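Visit report: Malico contract cleaning, morning session on desks and screens

Read by the facilities group before the March supply review

I attended the morning session of the Malico visit on behalf of our buildings team. The firm looks after offices and teaching rooms for a number of small clients, and twice a year it opens its training floor and stores to people who buy its services. I went mainly to look at how it handles shared computer desks, a line in our own contract that has produced more complaints than carpets and toilets put together.

Arrival and stores

The visit began at 9.30 in the stores. Our guide was Milagros Jara, who supervises the desk and equipment rounds. The stores are on the ground floor behind the loading door and are laid out by task. Everything needed for a desk round is on one bay of shelving, and the floor machines and their pads are kept at the opposite end.

Cloths are the largest item by number. The last stock count gave 2,551 in circulation, including those at the laundry. They are sorted by colour. Yellow is kept for desks and screens, blue for glass and mirrors, green for kitchens, and red for toilets. The yellow stock has been washed so many times that it ranges from a clear lemon to something close to beige, and Jara said the older ones are preferred for screens. New cloths shed lint for the first few washes and are sent out for desk legs and window ledges until they settle down.

Cloths are washed at 60 degrees with no fabric softener. Softener leaves a film on the fibres which then transfers to the glass, and the smears on our own second-floor monitors look very much like this. I have asked our contractor what they use.

The cleaning fluid for screens is bought in concentrate under the name Clodeo and diluted on site. It contains no ammonia or alcohol. The bottles I saw were labelled with the dilution and the date of mixing, in marker pen on tape. Surface cleaner for the desk tops is a separate product and is carried in a different shape of bottle, so that the two can be told apart by hand.

The desk procedure

We were given a single printed sheet. I reproduce the main points, as it is shorter and clearer than the specification in our contract.

Screens are switched off before they are touched. A dark screen shows dust and finger marks that a lit one hides.

The first pass is made with a dry cloth, from the top edge down, with no pressure on the panel.

Fluid goes on the cloth and never on the screen. One spray is enough for a monitor of ordinary size.

The top edge and back of the casing are wiped after the front, then the stand.

The desk top is done last, working from the back edge to the front. Cables are lifted and put back where they were. Nothing is unplugged.

Power strips and adapters are dusted with a dry cloth only.

Cups are left on the desk. They may be moved to reach the surface beneath, but they are not emptied or washed.

The rule on cups led to some discussion. Two of the visitors have contracts in which cups are collected, and both said it causes arguments over lost property. Malico dropped collection some years ago and would not take it on again at the present rate.

Timing

The allowance is three minutes per desk with one monitor. Desks with two or more are counted as two desks for charging, whatever their size. This seems generous to the contractor for a dry wipe, but I can see the case where there are cables. In Jara's experience most of the time goes on the strip of desk behind the monitors, which is awkward to reach and is where the dust gathers.

The round at the largest client site covers about 800 desks and is spread over the week. We have 300, nearly all of them in shared rooms, and on the same basis we would be looking at a single evening team — possibly with a second person at the start of term. Our present contractor quotes for two people throughout.

The question of day cleaning was also raised. Malico will clean during working hours if asked, but recommends against it for computer rooms. Staff do not like to be moved, and desks in use get missed and are then not returned to. I agree with this from our own trial in the Tan building, where the missed desks were nearly always the same ones.

Observations at the desks

The row used for desk work has white tops with monitors of several sizes, and the usual power strip, adapters and black cables. I thought it a fair copy of a real office. The tops show every mark, and a glossy screen under ceiling lights shows more still.

My notes on method are as follows. A crumpled cloth gives less control than one folded into quarters, and I would want folding written into our own sheet. It does, however, get into the angle between a stand and the desk better than a flat pad. The back edge of the desk deserves its own line in the specification. Our contract says only "all horizontal surfaces", and this has been read as the part in front of the keyboard.
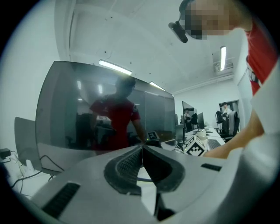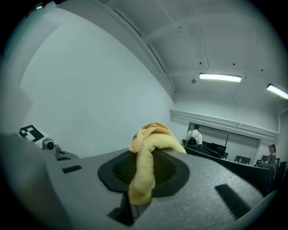
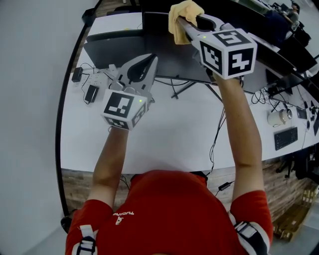
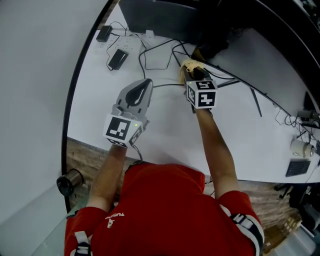 Desk row and cloth work, Malico visit, morning session. The third and fourth pictures show the cloth at a monitor edge and at the back of the desk.

Points to carry forward

Ask the present contractor for the wash temperature and whether softener is used.

Request a sample of the Clodeo concentrate and try it on the older matt screens in the library before anything is agreed.

Add the back edge, cable runs and monitor stands to the desk specification.

Leave the cup rule as it stands until the staff handbook is next revised. The printed sheet and the price list are in the shared folder under Supplies.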